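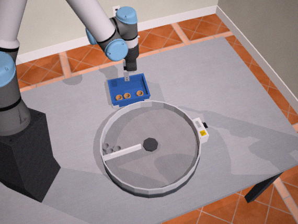
Posted by Hortensia Mamani to the Brescombe members list, November

Hi all,

Boateng wrote:
> Does the new privacy notice mean Plerorside keeps our
> email addresses forever? And who do I ask to be removed?

Not forever, no – they're deleted 11 months after you leave. I read the whole thing over a cuppa (40 clauses!) and the bit you want is clause 4. Write to Janier, who handles the removals, and ask for a copy of your record first if you're curious. Mine was mostly old postcodes.
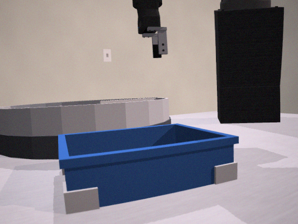

Blue bin, with the round container behind

Cheers,
Hortensia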